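Print this page
E-mail this page

Last updated: 15/04/2023

GRELTODEN SORTS OUT ITS ODD SOCKS, BUTTONS AND BOARD GAME PIECES

Paltow, the reuse shop on Rafferty Street, is opening a swap counter in Greltoden for the small household bits that most of us keep in a kitchen drawer and never look at again. Spare buttons, curtain hooks, dominoes, jigsaw pieces of uncertain parentage — all will be taken in, sorted and offered to anyone who can give them a home.

The counter, named Griltivus after a board game that reached the shop without its rules, follows a trial run at the town library. Residents handed in 3,977 items over the trial, of which 1,372 found new owners. The remainder includes a great many keys.
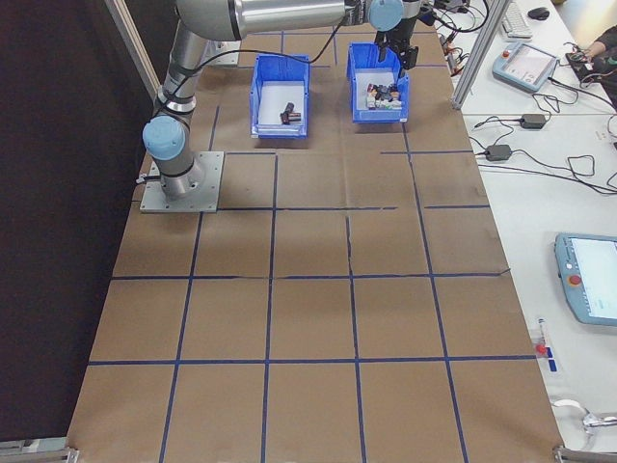 Visitors may take up to 15 items per visit and do not have to bring anything in exchange, although Paltow would be glad if they did. Batteries, medicines and anything sticky will be refused. Single earrings are welcome and will be treated with tact.

The shop hopes to rehome a further 1,000 items by the end of July, when it will also hold an evening for unfinished jigsaws. Entry is free. Those attending should be at peace with the idea of a missing corner.

"We have been asked whether people really want other people's curtain hooks," said a spokesperson for Paltow. "They do, and they are quite particular about them."

The counter is open during normal shop hours. Larger donations should be arranged at the till beforehand, especially if they are keys.

ENDS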